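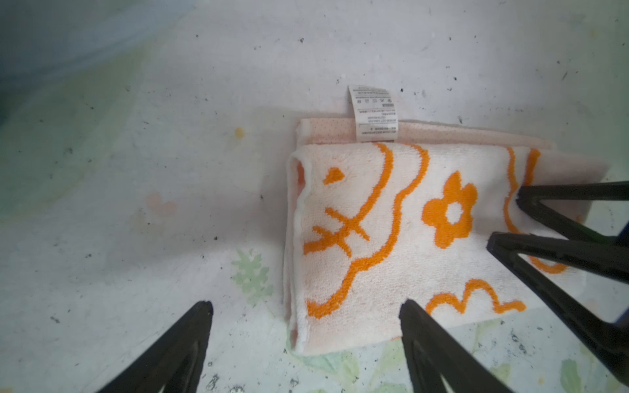 Filed under: Jobs / Shop & Technical

Fabrication and Drivetrain Technician (full time)

Rundano is hiring two technicians for its build shop. We put modern drivetrains into older trucks and wagons, mostly for private customers, and we film part of the work for our web series, Prodham Road. The job is a shop job first. You'll spend most of your week under or inside a vehicle, and some of that time there will be a crew in the bay with you.

What you'll be doing

Most builds come in as running vehicles and leave with a different engine, transmission and rear end. You would take a project from teardown through first start, working alongside a lead tech. A normal month includes pulling engines, making motor mounts and crossmembers, setting pinion angle, plumbing fuel and brake lines, and wiring standalone engine controllers. We do our own exhaust work. Paint, upholstery and machine work go out.

The next vehicle on the schedule is a long-bed pickup getting a turbocharged straight six and a five-speed manual. It has to be drivable by August, when it goes on the road for a week of filming. Whoever takes this job will be on that truck from the beginning.

What we need from you

— At least 2 years of paid work in a repair, restoration or race shop.
— Solid MIG welding. TIG on stainless and aluminum is a plus, and we will pay for a class if you want to learn.
— You can read a wiring diagram and build a harness that another person can service later.
— Experience setting up a differential, including backlash and pattern checks.
— A valid driver's license and your own hand tools. Lifts, welders, the tubing bender, the press and all specialty tools are ours.
— You are able to lift 50 pounds and stand for most of a shift.

You don't need a degree or a certificate. If you have one, list it. We care more about what you've built and whether it stayed together.

About the filming

Techs appear on camera when the job they are doing is part of an episode. Nobody is asked to read a script. You should be willing to explain a step out loud, stop halfway through it, and sometimes do it again from another angle. If you'd prefer to stay off camera completely, this isn't the right opening, but Hoshino, our parts and machining supplier next door, often looks for help and we're happy to pass your name along.

Hours and pay

Monday through Thursday, ten hours a day, with an hour for lunch on top of that. Overtime comes up before a deadline and is paid at time and a half. The starting rate depends on experience and is set after the shop trial. Health and dental coverage begins after the first full month. You get paid holidays, two weeks of vacation, a yearly tool allowance of $939, and use of a bay on Fridays for your own project once you've been here 90 days.

How to apply

Use the form on the Careers page and pick "Build Shop" from the menu. Attach a resume and up to 25 photos of your own work. Close-ups of welds, brackets and wiring are more useful to us than finished cars at a show. Tell us in a few lines what part of each job was yours.

Applications close Wed 31 January. We'll call the people we want to meet and set up a paid one-day trial in the shop. Please don't drop by without an appointment — the bays are closed to visitors when we're filming.

Recent listings
Parts Counter Associate, Hoshino
Video Editor (contract), Prodham Road
Dyno Operator, Fovaveo
Transport Driver, Enclosed Trailer
Summer Shop Helper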